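The elbow that forgot its zero

In May my arm began to miss the block. First by a little, later so much that the fingers pushed into the mousepad, and I pulled the plug.

I suspected the camera code, then the wrist. I lost two evenings on this. 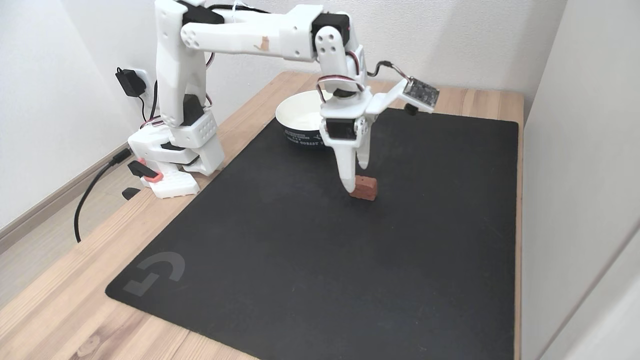 Front finger at the side of the red block, bowl behind.

The fault was in the elbow servo. Its horn screw was loose, and the zero had moved by 12 steps. Aníbal Salgado wrote me that his did the same after 900 cycles. I tightened the screw and calibrated again. Next I will add a current limit, so it stops before it pushes.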